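タオル畳みの教示、手持ちと遠隔どちらで取ってますか

1 kumade_f
双腕でタオルを畳ませるデータを集めています。手で腕を動かして教えるか、リーダー側から遠隔でやるかで迷い中。手で直接のほうが速いけど、2人いないと両腕を同時に動かせません。

2 nuno9
遠隔一択。直接教示だと自分の手がカメラに入る。学習に使うなら後で困ります。

3 kumade_f
>>2
手の映り込みは考えてませんでした。ただ遠隔だと布を引っ張りすぎるんですよね。力が返ってこないので。

4 Rulton使い
うちは直接教示で軌道だけ覚えさせて、再生しながら撮ってる。手は映らない。

5 nuno9
>>4
布は毎回形が違うから再生だとずれませんか。箱ならそれでいいけど。

6 Rulton使い
置き方を揃えれば3回に2回は通る。遠隔は操作する人の癖が出るほうが嫌。

7 kumade_f
遠隔で取った分から1枚貼ります。両端を持って横に張ったところ。 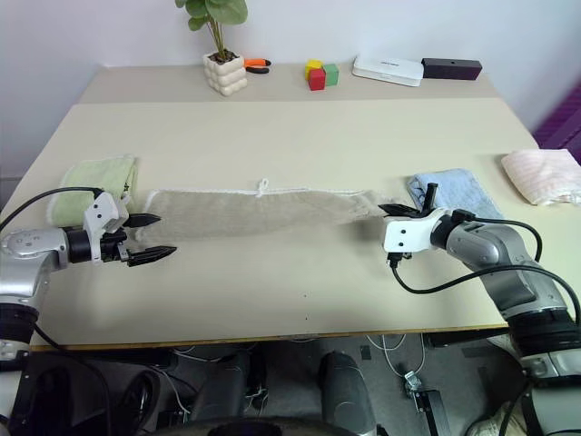
2/4ページ

8 nuno9
ベージュのやつ、細い帯みたいになってますね。この持ち方だと広げる手順が別に要りそう。角を2つ持つところから教えたほうがいいのでは。

9 Rulton使い
右は端がすぼまった状態で挟んでるね。張るのはもう少し弱くていいと思う。

10 kumade_f
>>8
角から取り直してみます。直接教示のほうも同じタオルで試して、5月31日にまた書きます。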